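Home Shop Kitchen Pantry Contact

Posted in December by the Nesteo shop desk

Vadura Countertop Food Sealer

Back in stock. Sold out twice over the fall so if you want one before the holidays, don't sit on it.

Heat sealer for the bags food already comes in. Chips, coffee, cereal, frozen peas, rice. Press the lid down, wait for the light, lift. No rolls to buy, no vacuum pump, no noise to speak of. If you want full vacuum for the freezer, look at the Nesteo drawer unit instead, different page, costs more.

What you get

Sealer, power cord, spare heating strip, a small cutter that slides along the front for trimming a ragged top. Instructions on one folded sheet. The cutter is sharp, keep it in its slot.

Seal width is 12 inches, wide enough for most grocery bags laid flat. Wider bag, do it in 2 passes and overlap a little in the middle.

What it seals

Plain plastic bags, the shiny foil-lined kind, most frozen food bags. Oatmeal in a bag is what a lot of you wrote in about, the kind with the folded sides, like the white INSTANT OATMEAL one with chia seeds. Flatten those side folds before you press or you get a leak at the corner. Use the high setting, there are four layers at the folds and only two in the middle.

Won't do paper. Won't do wax paper liners out of cereal boxes either, we've tried. Mesh produce bags, obviously no. 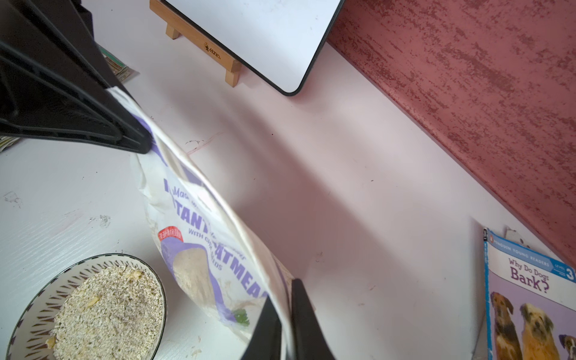

Settings

Low for thin bags, bread and produce type. Medium for most snack bags. High for foil, coffee, and anything with side folds. Start low if you're not sure and go up. Too hot and the plastic puckers and you've got to cut it off and start over, which wastes an inch of bag each time.

Let it rest between seals. A few seconds is fine for one or two bags, longer if you're doing a whole pantry shelf. If it gets too hot it shuts itself off and the light blinks. Leave the lid up til it stops.

Heating strip is good for up to 3000 seals. Replacement is two screws and takes no time. Extra strips come in a pack, ask for the Tonthorpe size, the Mercado ones look the same but are a hair too short and won't clip in.

Where to put it

Flat counter, away from the sink. Cord is short. The rubber feet grip fine on tile and laminate, less so on a floury butcher block, wipe it down first. A white or light surface makes it easier to spot crumbs, and crumbs in the seal are the number one reason for a bad one.

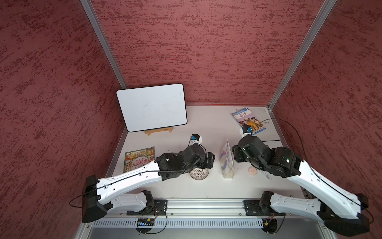
Brush out the channel every week or so with a dry toothbrush. Unplug first. Don't put any of it in the dishwasher, and don't use a scouring pad on the strip, the coating comes right off and then bags stick to it. Damp cloth on the outside is plenty.

Storage, it stands on end in a cabinet if you latch the lid. Don't store it latched and flat with stuff stacked on top, the foam pad gets a dent and then you have a gap in every seal after that.

Warranty and returns

24 months on the sealer, not on strips or the cutter blade. Keep your reciept. Returns need the box. Color is white or gray, gray is running low and we dont have a date for more.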